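Okay, stitching thread (pun intended), because a bunch of you asked how the suture practice is going and I have too much to say for one post!

**1/** Quick background: I started with a foam block and sewing thread in November, and it was terrible. The foam tore every time I pulled. Then Keisha Sorensen passed me one of her spare soft pads and wow, night and day. It gives a little when the needle goes in and you can feel when you're too shallow.

**2/** The thing I'm in love with right now is the simple interrupted stitch. One bite on each side, tie, cut, move on. Each one stands alone, so if a knot goes bad you snip that one and the rest of the row stays put. Very forgiving for a beginner!!

**3/** Dark thread on a pink pad is the way to go, by the way. I tried a pale one first and couldn't tell my loops apart at all. With dark brown you can see every crossing, and every mistake (so many mistakes).

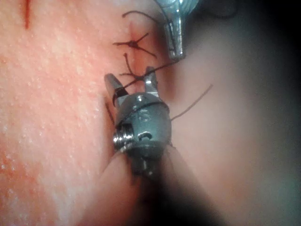 **4/** Spacing is my current obsession. I used to cram my knots together like I was closing up a pillow. Zhiqiang Jia told me to match the gap between stitches to the width of the whole bite, and my rows looked better that same evening.

**5/** Also: stop yanking! You want the edges to meet and just touch. If the pad puckers up into a little ridge of wrinkles, you've gone too tight. I still do this on the first knot of every session, I think my hands need to calm down.

**6/** Instrument ties, oh my gosh. Wrap the long end around the jaws, grab the short tail, pull through, lay it flat. Then wrap the OTHER direction for the next throw. I forgot to switch for ages and kept getting knots that slid right open. Say it out loud while you do it if you have to. I do, my cat is very well informed.

**7/** Tails: I leave mine longish. Keisha trims hers super neat but I like having something to grab when I'm taking the row out again.

**8/** My routine is 10 stitches before breakfast, coffee, then I pull them all and do 10 more. Two rounds doesn't sound like much but it adds up fast. I'm going for 1000 total and I keep a tally on the fridge.

**9/** Next up is the running stitch, which scares me a little. If you've got a good trick for keeping the tension even all the way down the line, please send it my way!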